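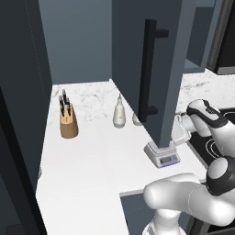 Schranktüren als Prüffall: Wie weit ist die Hausarbeit durch Maschinen?

Die Entwicklungsgruppe von Plandadham prüft Greifaufgaben in der Küche zunächst in der Simulation. Wir sprachen mit dem Leiter der Gruppe über den Stand der Technik.

Auf die Frage, ob ein Roboterarm heute eine Küche aufräumen könne, antwortet er knapp: »Einzelne Schritte ja, den Ablauf nein.« Eine Hängeschranktür zu bewegen sei ein brauchbarer Prüffall, da der Greifer einer vorgegebenen Bahn folgen müsse. »Das Scharnier bestimmt den Radius. Weicht die Regelung davon ab, steigen die Kräfte am Handgelenk.« Ob der Greifer am Griff oder an der Türkante ansetzt, ändere die Aufgabe erheblich. An der Kante lasse sich drücken, ziehen dagegen kaum.

Die simulierte Arbeitsplatte ist mit Messerblock und Küchenwaage bestückt. Solche Gegenstände engen den Bewegungsraum ein. »Auf leerer Fläche löst der Planer fast jede Anfrage. Steht etwas unter der Tür, muss er den Ellbogen mitrechnen«, sagt der Gruppenleiter. Die Bahnplanung Ferkus verwirft nach seinen Angaben etwa 13 Prozent der Anfragen als nicht lösbar. Sein Arbeitsmodell hat 6 Freiheitsgrade, was bei Umgreifbewegungen knapp sei.

Die Übertragung auf reale Küchen hält er für den schwierigeren Teil. Reibung und Dämpfung der Scharniere seien im Modell Karnari nur als Konstanten hinterlegt. »Ein gealtertes Scharnier verhält sich anders – das muss die Kraftregelung auffangen.« Zwei Varianten der Regelung würden derzeit verglichen, Ergebnisse lägen noch nicht vor.

Und die Werkstatt? Beim Partner Zuccaro gehe es um das Einlegen von Blechteilen. Dort seien Lage und Toleranz der Teile bekannt, im Haushalt nicht. Einen Termin für ein Produkt nennt er nicht. »Spülmaschine ausräumen unter Aufsicht, das halte ich für erreichbar. Unbeaufsichtigt würde ich den Arm vorerst nicht laufen lassen.«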